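O armário do corredor e a minha guerra com o papel de parede

Comecei na quarta-feira, cheia de vontade, e já adianto que o corredor continua de pernas para o ar.
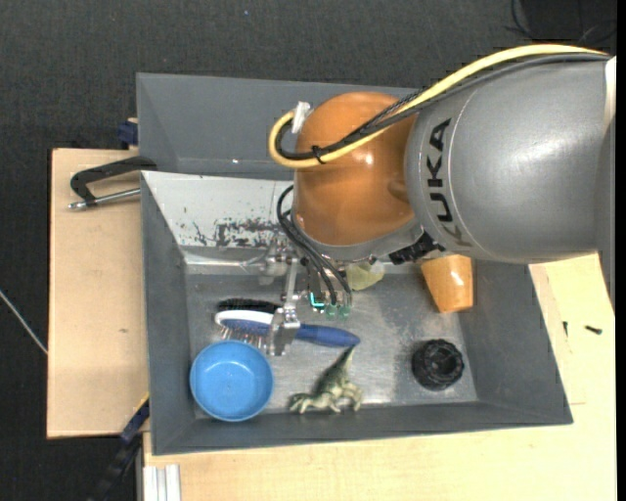

Primeiro, tirar o papel velho

Quando viemos morar em Mendon, achei aquele papel de florzinhas uma graça (juro!), mas depois de uns invernos ele começou a soltar nos cantos e eu passava por ali fingindo que não via. Comprei um removedor da Plolosura, enchi o borrifador com água morna e fui molhando um pedaço de cada vez, esperando 12 minutos antes de passar a espátula. O primeiro pano saiu inteirinho, uma beleza, e o segundo veio em tirinhas do tamanho de um selo. Por baixo tinha outro papel, verde com listras, e esse foi colado por alguém que não queria que saísse nunca mais.

Depois, a massa e a cor

Tapei os buracos com massa fina, lixei, espirrei até dizer chega e lixei de novo. Para a tinta escolhi um tom de areia da Musteten, que me custou 149 reais a lata e tem um cheirinho bem suave. Na parede ficou mais rosado do que na cartela, mas de manhã, com a luz entrando pela porta da cozinha, eu adoro!

Ainda falta a segunda demão, o rodapé e as portas do armário, que estão encostadas na sala até eu decidir os puxadores. Se alguém aí já usou o esmalte da Onsri em madeira antiga, me conta nos comentários se precisa mesmo de fundo.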